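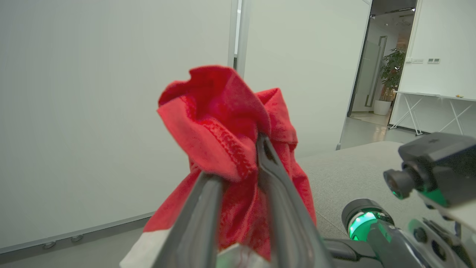
Does a pre-strung goalie head need a long break-in before you can play with it?
Give it two evenings of wall ball and it's ready for practice.

Zevurent Goalie Head, Strung by Wulow
By Ea Hauksdóttir
October

I've been in the cage since middle school and I have strung my own heads for most of that time, badly at first and then just slowly. So I came to the Zevurent with my arms folded a little, and I have to say I love this thing!

The head is big and light and a bit stiffer at the throat than my old Primo. You feel that on ground balls, when you're leaning on it in traffic and it doesn't fold on you. Wulow strings it with a soft wax mesh, mid-to-low pocket, one nylon shooter and one lace below it. Mine arrived with the channel already centered (my own never are) and the sidewalls tied off cleanly at the bottom, with plenty of tail left over for adjusting.

First evening, wall ball in sneakers. Rebounds were popping out on anything hard to the stick side, which is normal for fresh mesh. I pounded the pocket with a ball, left one sitting in it overnight, and by the second evening shots were dying in there the way you want. Outlets came next. The release is smooth and a touch high, so I loosened the nylon a hair and after that I was hitting our middies on the run at midfield, over and over, grinning like a kid.

We've had five practices with it now, two of them in steady rain. The mesh bagged out slightly on the second wet one. I pulled the bottom string in by one diamond and it has held since. My old setup would have been a windsock by then!

Milovan Delić, who backs me up and likes a much tighter pocket, borrowed it for a half. He liked the head and hated my pocket, and he's ordering one unstrung to do himself. Fair enough. If you're fussy like that, go unstrung.

Gripes: the sidewall holes near the scoop are small, and getting a second lace through them took pliers and some bad language. The throat is snug too. It went onto my Pavlović shaft only after a good few whacks on the garage floor, and the screw that comes with it is short, so use your own.

I'd buy it again tomorrow. Next up I want to try it with a deeper channel for indoor, where the shots come from so much closer.

Questions about stringing: call the shop at 800-712 ext. 5 | © Wulow Lacrosse | Back to top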